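Rendering two-view grasp episodes for offline policy training

Nerkville project notes, 25 Jan 2022
Senan Fahy

These notes cover the rendering stage of the Nerkville grasping pipeline. They assume that Plovach is installed, that the arm model loads without joint warnings, and that you have read the page on scene files. Training is on a separate page.

The policy takes two RGB views per step: one from a fixed overhead camera and one from a camera attached to the gripper. Our first version used the overhead view only. It placed the gripper well in the plane but closed at the wrong height on thin objects, and its errors grew when the wrist covered the target. The second view was added to address both problems.

1. Set up the scene

Use a flat floor with a single color and no texture. Turn cast shadows off and keep the light diffuse. Texture randomization comes later in the pipeline, and a plain floor makes segmentation errors easy to find by eye.

Load one target and a few distractors from the object list. Sample poses uniformly over the workspace, then run physics for 500 steps before recording anything. Reject the scene if an object has left the workspace or is still moving.

2. Place the cameras

Fix the overhead camera to the world frame, pointing straight down. Parent the second camera to the gripper body, with both fingertips inside its field of view when the gripper is open. Check this at the open limit and again at the closed limit. If a fingertip leaves the view at either one, widen the field of view before changing the mount offset. The offset is shared with the calibration file and has to be edited in both places.

3. Render a check pair

Before starting a batch, render a few steps from each camera and inspect them at full size.

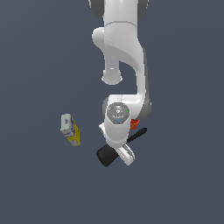
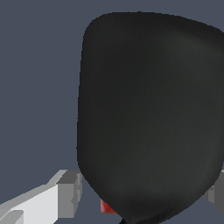
Figure 1. Simulated renders. First: overhead view, gripper over the black tool-shaped object. Second: close view of a black object with gripper parts at the lower left and right.

Occlusion differs a great deal between the two views. From overhead, the arm hides part of the orange object, while the box on the left is fully clear. In the close view, the black object fills most of the image and very little of the red object remains visible. Do not discard frames for this reason. An earlier filter removed any frame in which the target covered more than half of the image, and it deleted most of the useful approach data.

Stair-stepping along the finger edges is expected at the training resolution. Leave antialiasing at the default. Raising it slowed rendering by roughly 19 percent and made no measurable difference to grasp success.

4. Run the batch

Set the episode count to 1000 and the worker count to 4. Each worker writes its own shard. Do not point two workers at the same directory, as Plovach does not lock files and will overwrite without a warning.

Store the following with every step:

joint positions
gripper opening
both camera poses
object poses
random seed for the scene

Camera poses must be saved per step even for the fixed camera. The Collado loader reads them in pairs and fails on a missing entry.

5. Verify the shards

Run the Prarico checker on each shard. It replays the joint positions and compares the resulting camera poses with the stored ones. A constant error usually means that the mount offset was changed in only one file. An error that grows over the episode points to dropped steps, and the shard should be rendered again from its seeds.

Known issue: on a gripper closing command, the stored opening lags the rendered image by one step. The loader corrects for this on read. If you use your own loader, shift the opening values before training.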